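Henthorpe Floor-Standing Fabric Screen

Office Screens and Dividers > Floor-Standing > Henthorpe

Color shown: Fleck, light gray
Lead time: 3 weeks for stocked colors
Ships flat, assembly required

The Henthorpe is a tall upholstered screen for dividing up an open room. It stands on the floor and doesn't attach to the desk, so you can move the desk without taking the screen apart. People buy it for shared offices, workshops with a desk in the corner, reception areas and rooms that have to do two jobs at once.

The cover is a heavy felt-type cloth pulled over a padded core. Both faces are covered in the same cloth, and the vertical edges are wrapped, so there is no metal or plastic trim down the side. Each panel comes with a pair of steel feet and a bag of hardware. The feet stick out on both sides. If you plan to push a desk tight against the screen, order the flat foot, which goes under most desk legs.

Fleck is the color we sell most of. It is a light gray with darker gray flecks and streaks running through it. Because the pattern is woven in and not printed, no two panels match exactly, and we don't try to match them. If you are putting several in a row, order them together so they are cut from the same roll. Plain colors (oat, slate, moss) are more even and show lint more.

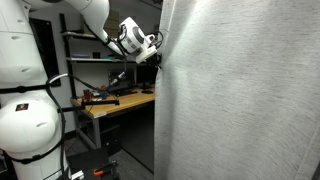
Marlies Grabner wrote to us that she had expected Fleck to look darker from the swatch, and that on a full-height panel next to a white wall it came across lighter and softer. She ended up ordering slate for the hallway side and keeping Fleck by the desks. Her advice was to get the large swatch, because the small one only has a few of the streaks on it. We agree. The large swatch is free with any quote, and you don't have to send it back.

What it does for sound

The screen takes the edge off voices and keyboard noise nearby. It will not make a room quiet and it will not stop a phone call from being heard on the other side. You get the most out of it when it stands close to the person talking and is taller than they are when seated. A single panel in the middle of a large room does very little. If noise is your main problem, look at the Kulcombe ceiling panels first and add screens later.

Joining panels

Panels join in a straight line or at a right angle with the Skemham connector, sold in packs of 4. You need two connectors per joint, one near the top and one near the bottom. They slide into a channel behind the wrapped edge, so feel for the slot with your thumb before you push. Don't use a knife to open it up. The cloth is not sewn shut there, it is only tucked.

A straight run of more than three panels should have a return panel at one end to keep it from rocking. Older Mayrhofer screens used a different channel and won't take these connectors.

Placement

Use it on a level floor. On thick carpet, tighten the feet again after the first week. Keep the screen clear of heaters and doorways, and don't run it across a marked exit path. Cables can go under the bottom edge between the feet. Please don't staple or screw anything into the panel. Pins are fine in the face and leave very little mark if you pull them straight out.

Cleaning

Vacuum with a soft brush, top to bottom, every month or two. For spills, blot with a dry white cloth, then with a little cool water. Don't scrub, as the surface will pill. Covers are not removable. Chair backs rubbing in the same spot will wear the cloth over time, and that is not covered by the warranty.

Ordering

Price per panel, with standard feet: $312
Skemham connectors, pack of 4: $18
Flat foot, pair: $26
Large swatch: free with quote

Orders of up to 70 panels ship from stock in Fleck. Larger orders and all other colors are made as needed, and we will give you a date when we confirm. Orders placed in December are cut after the holiday shutdown.

Panels come in a carton on a pallet. Check the carton corners before you sign. If one is crushed, write it on the delivery slip and send a photo the same day, even if the panel looks fine. Unopened panels can be returned within a month. Panels that have been put together can't.

For quotes and swatches, ask for Merle Treloar on the sales desk. For spare feet and hardware, ask for Hưng Lâm and have your order number ready.

Prices last updated 3 Oct 2019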